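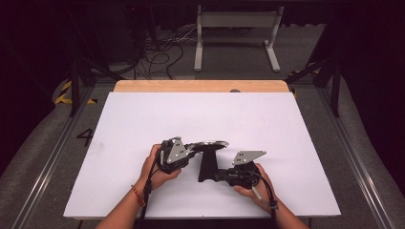 Thursday, late

The boiler is out again. I know this because I got in the shower at 6:15 with the confidence of a man who paid 915 dollars in September to have it fixed, and got out again shortly afterward with a different outlook. The Ideck has a little screen that is supposed to tell you what is wrong. Tonight it says E3. The manual says E3 means "contact your installer." The installer was Allon Heating, whose phone goes to a recording about how much they value my call, followed by music, followed by the recording.

So I boiled the kettle four times and had what my grandmother would have called a wash. Then I put on two sweaters and sat down to do the thing I have been putting off all month, namely the box.

The box came from the Bainbridge house when we cleared it out and has lived under my stairs ever since. I had assumed photographs. There are a few, mostly of dogs, and one of a very large fish next to a very small uncle. The rest is recipes. Index cards, backs of envelopes, a bank deposit slip with a method for pickled beets on it. A church bulletin with "DO NOT MAKE AGAIN" across the top and, under that, a recipe for tuna loaf, complete, in case anyone should need to know exactly what not to make.

My grandmother did not believe in quantities. "Flour till it looks right." "Butter, but not like last time." There is a card for the Christmas cake that reads, in full, "usual cake, more fruit," and I turned it over hoping for the usual cake and found a phone number for a roofer. I thought about calling him. He might pick up, unlike some.

I got through maybe half of it before my fingers went stiff. Sorted into piles: sweet, savory, and a third pile I am calling legal, for things like the tuna loaf. The ginger cookies turned up in there too, stuck to the back of a knitting pattern by what I think was molasses. I was pleased out of all proportion. I have been trying to make those cookies since college and mine always come out like coasters. The card says to rest the dough overnight in the cold, which she underlined twice, and which I have never once done.

Well, I have plenty of cold.

Mixed it up at nine o'clock wearing a hat. The oven works, being electric and made by somebody else, and I did consider just turning it on and sitting in front of it with the door open, but my sister has views on that and would somehow find out. The dough is on the back porch now in the blue bowl with a plate on top and a brick on the plate. The brick is for the raccoon. He took the lid off the compost bin last week without any trouble, so I don't rate the brick highly, but it was the only one I had.

Called Allon again at 9:40 out of spite. Music. It's a pan flute version of something I almost know. I had it on speaker while I washed up and caught myself humming along, so they have got to me in that way as well.

Finished the library book too, in bed, under both comforters. The Istari thing, with the maps. It was 50 pages too long and everybody in it kept lighting enormous fires and standing around in front of them looking noble. I can't say I was in a fair frame of mind. It's due Saturday and I want the next one, annoyingly.

Things for tomorrow. Allon when they open, and be polite, at least for the first minute. Find the receipt for September, which I filed somewhere so sensible that I have not seen it since. Cookies at 350 if the raccoon allows it. Ask my sister whether she remembers what went into the usual cake. She'll say she does, and she'll be wrong about the nutmeg, and we'll be on the phone for an hour.

11:20. Just heard something move on the porch. Going down with the flashlight and the tuna loaf card, in case he wants to read it.

11:35. Wind. The brick is fine. Bed.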